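FAQ: the paper cutter cell, what went wrong and what to do about it

Kept by Giuliana Ríos, Ketavbridge bench team. Updated in August after the stop on bench 7. Typed up fast between runs, so send me corrections. Read this before you run the cutter task again, please.

Short version of the task: one arm on the foam block, other arm on the cutter handle. Paper between. Simple, until it wasn't. 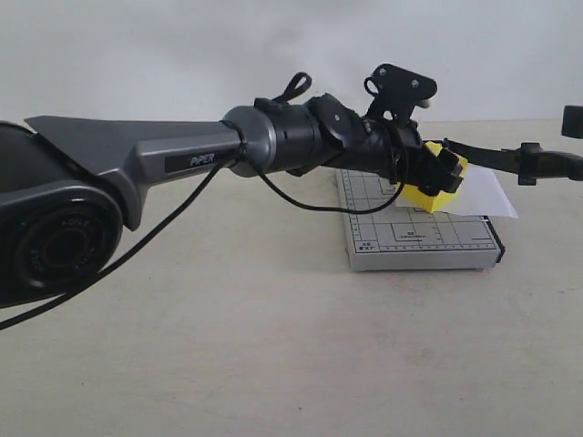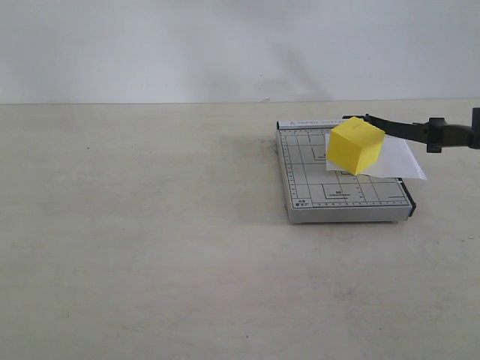
Cutter, paper and yellow block.

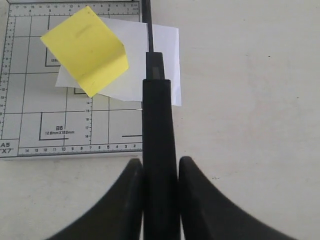
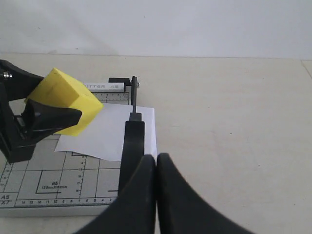 What happened on bench 7?

Handle arm started its down stroke while the block arm was still pressing. Block arm was late letting go. Nobody hurt. Paper torn, a nick in the foam, handle arm threw a torque fault and held position. Severino hit the stop.

Why was the block arm late?

Cable. It had worked its way round the wrist and was pulling when the arm tried to back off. Arm slowed down, never faulted, just slow. The handle arm doesn't wait on a position, it was waiting on a timer. Timer ran out, down it went.

So it was a software problem?

Both. Cable made it late, timer made it matter. Fix one and you still have the other.

Did the Aliyu script see anything?

It logged the lag. No alarm set on it. The alarm limit was 80 percent torque and the block arm never got there.

What's changed?

Handle arm now waits for a clear signal from the block arm. No signal in 9 seconds, both arms hold and the light goes amber. Timer is gone from the cut step. Sizwe Engelbrecht wrote the change, ask him, not me, about the code.

Cable gets clipped at the elbow with slack past it. Check it by hand at the start of every shift, swing the wrist both ways and watch for it catching.

Light is amber. Can I just hit resume?

No. Look first. If the handle is up and the cable's free, resume. If the handle is partway down, do the next answer.

Handle stopped partway down. What now?

1. Press the stop. Yes even if it's already stopped.
2. Power off the handle arm at the wall side switch. It will sag a little so keep your hands out from under it.
3. Open the gripper with the release, one person holding the handle the whole time.
4. Raise the handle all the way and latch it.
5. Then the paper. Not before.

Don't reach across for the paper with the blade loose. I know it's quicker.

Gripper slipped off the handle. Same thing?

Different fault. The finger pads get shiny and the handle slides. We had this before the bench 7 stop and it's still open. Wipe the pads, check the grip force, try again with no paper. Slips twice, write it up and leave the cell off.

Does the block have to be foam?

Yes. Setsuko Hayashi tried a hard one at Skendstead and it walked the paper sideways on every cut. Foam gives a bit. Swap it when the corners go soft or it has a cut in it, spares are in the drawer under the monitor.

Paper came out crooked, is that a safety thing?

Not by itself. Usually the board has shifted. Line it back up with the tape marks, then run one dry cycle. If the board moved becuase an arm hit it, that is a write-up.

Can I run at full speed?

Not yet. Cut step is capped until we get through 16 clean shifts. Loading can run normal.

Who do I call?

Days, Severino Carrasco. After 7 pm, Venkatesh Bangera. Cell is down and nobody picks up, leave it down and put a tag on it.

Where do write-ups go?

Clullness, under "cutter". Say which arm, where the handle was, where the cable was. Take a picture before you move anything, last time we had none of the cable and had to work it out from teh log.

Is the guard coming?

Ordered. No date. Until it shows up stay behind the line while either arm is live.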